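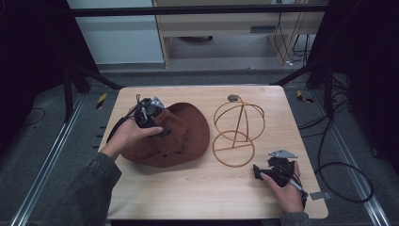 Grutel handset retail programme: progress report to the fund manager
Period ending April 10, 2024

1. Purpose of the grant

The grant supports the sale of low-cost smartphones through independent shops in Garside and Vemley. Grutel supplies the handsets and the stock system. Buvby handles delivery to the shops and the collection of faulty units. The target for the full term is 3033 handsets sold and registered on a network.

2. Sales to date

Registered sales stand at 1937. Garside is ahead of plan and Vemley is behind it. The gap in Vemley opened in the second quarter of the programme, when two shops closed their phone counters and their stock had to be moved. One replacement shop has signed terms and the other site is still open.

A sale is counted when the handset first connects to a network with a SIM card in place. Units that have left the shop but have not connected are held on a separate line and are not in the figure given here. This differs from the method in our first report, which used till records. Earlier figures have been restated and the revised table was sent with the last claim.

3. Stock

The second order was for 2000 handsets, of which 800 remain in the Buvby store at Garside. No further order is planned until the Vemley position is clear. The entry model sells faster than the larger one in both towns, and the next order will be weighted towards it.
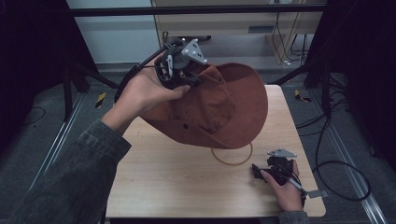 Wide-brimmed hat held over the table by a hand-held gripper.

4. Returns and faults

Most returns relate to the charging port. The maker has accepted the fault on the first batch and is replacing units at its own cost — carriage is still charged to the programme and appears under line six of the budget. Battery complaints have fallen after the software update. Screen damage is not covered by the warranty and is recorded for information only.

Turnaround for a replacement is longer in Vemley, where Buvby collects once a week. A second weekly collection has been priced and can be met from the underspend on printing.

5. Spending

Spending is within budget overall. Delivery is over its line, for the reasons given in section four. Staff training is under, as the session for the replacement shop in Vemley has not yet been held. We ask for approval to move the printing underspend to delivery.

6. Next period

The open site in Vemley is to be filled or formally dropped. Stock counts will move to the new system in both towns, with paper sheets kept alongside until August. The next claim will include the maker's final statement on the first batch.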